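Cara Heidrun Leitner,

Escrevo-lhe com o ponto de situação do projeto Tula, como combinámos em June, perdoe-me, em junho, quando nos pediu que os relatórios fossem menos tabelas e mais conversa. Aceitei o convite com gosto, e já sabe que nestas coisas me alongo um bocadinho!

## Onde estamos

Temos neste momento 318 demonstrações aceites, de um objetivo de 800 para esta fase. Gostaria de lhe apresentar um número mais redondo, mas preferimos recomeçar uma parte da recolha depois de a Selina Lüthi ter revisto as primeiras sessões e ter encontrado gravações em que os dois braços trabalhavam à vez, quase por cortesia um com o outro. Para o que a Aebischer pretende treinar, isso serve de pouco. Precisamos de exemplos em que as duas mãos partilhem de facto o mesmo objeto, e foi para aí que virámos o trabalho.

Cada demonstração aceite traz a gravação das câmaras, as posições das articulações, a abertura das garras e uma frase curta que diz o que se pretendia fazer. As frases são escritas pelo Damian Fuchs, que tem uma paciência admirável para não usar duas palavras diferentes para o mesmo tabuleiro (eu, confesso, já tinha usado quatro).

## A mesa de recolha

A cena atual tem um tabuleiro metálico ao centro, um objeto azul comprido e um boneco de peluche branco à frente dele, e uma fila de coisas de casa ao fundo: caixa de lenços, toalha, pera verde e mais algumas. A fila do fundo fica no lugar durante a série, para que o modelo aprenda a conviver com objetos que não fazem parte da tarefa.

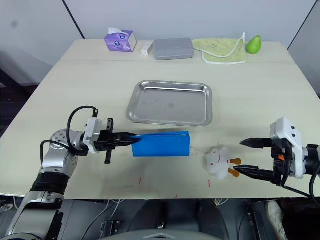
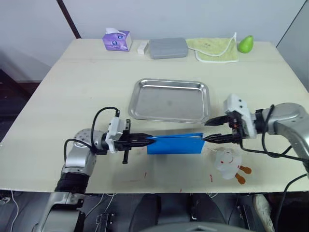
O que mais nos tem ocupado é a coordenação. Quem teleopera tende a confiar na mão dominante e a deixar a outra à espera, e só com algum treino é que o gesto fica natural dos dois lados. A Hannelore Kälin preparou uma pequena formação de 15 minutos para cada operador novo, com exercícios de pegar, segurar e largar, e desde então as sessões correm com muito mais calma. Guardamos também as tentativas falhadas, numa pasta à parte e devidamente assinaladas, porque a equipa de treino nos pediu exemplos de correção a meio do movimento.

## O que nos atrasou

Houve duas coisas, e prefiro contá-las já. A primeira foi a sincronização entre as câmaras e o registo dos braços, que se desencontrava nas sessões mais longas; passámos a gravar em blocos curtos e a verificar os tempos no fim de cada um. A segunda foi a transferência dos dados para o servidor de Jisstead, que continua lenta. A Edeltraud Lanz está a tratar do assunto com a Prukden e conta ter uma ligação melhor antes da próxima fase.

## Próximos passos

- Completar as demonstrações em falta, com prioridade para as tarefas a duas mãos.
- Variar mais a posição e a orientação dos objetos do centro.
- Repetir a anotação de uma amostra por 2 pessoas diferentes e comparar as frases.
- Entregar à Aebischer um primeiro lote já revisto, para um treino de ensaio.

Quanto ao orçamento, mantemo-nos dentro do previsto. Gostaria apenas de lhe pedir que nos deixasse passar para horas de operador uma parte da verba reservada a deslocações, que não vamos gastar. Se lhe parecer bem, envio o pedido formal com os valores.

Muito obrigada pela confiança e pelas perguntas, sempre tão úteis, que nos fez da última vez. Se quiser assistir a uma sessão, avise-me e combinamos o dia com a Hannelore.

Um abraço de toda a equipa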